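Play and Learning Resources – Monthly Inspection
Site: Entwistle Family Room, Tamley
Checked by: Lacey Bramwell
Countersigned: Barry Oakley
Month: October

Item 1. Table surface
Clean, no lifting at the edges. Pass.

Item 2. Play food, hard pieces
Checked for cracks, sharp mould lines and parts that come away when twisted. One cracked egg half withdrawn. Pass after removal.

Item 3. Play food, small pieces
Smaller fruit tried in the choke tester. The small strawberry is borderline – keep it out of the under-threes box and store it on the upper shelf.

Item 4. Bottles and caps
Caps pulled by hand, no movement. Labels to be checked for peeling corners at every inspection. Pass.

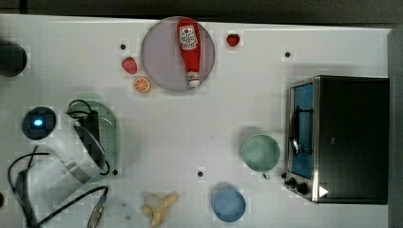
Home corner table: ketchup bottle on the plate, strawberries, orange slice, kettle and colander.

Item 5. Electrical items
The kettle must not be left within reach during sessions. Cord and handle inspected, no damage found. It has been entered on the appliance register and goes back to the kitchen cupboard before children arrive. Action: L. Bramwell.

Item 6. Colander and plates
Perforations checked for finger traps and split plastic. Wash with the weekly load. Pass.

Item 7. Storage
Jivia crates stack to a maximum of 2. A third had been added by the door – taken down during the check.

Item 8. Cleaning record
Two entries missing, both for a Saturday. B. Oakley to remind the weekend staff.

Overall result: pass with actions. Items 3, 5 and 8 stay open until the next inspection.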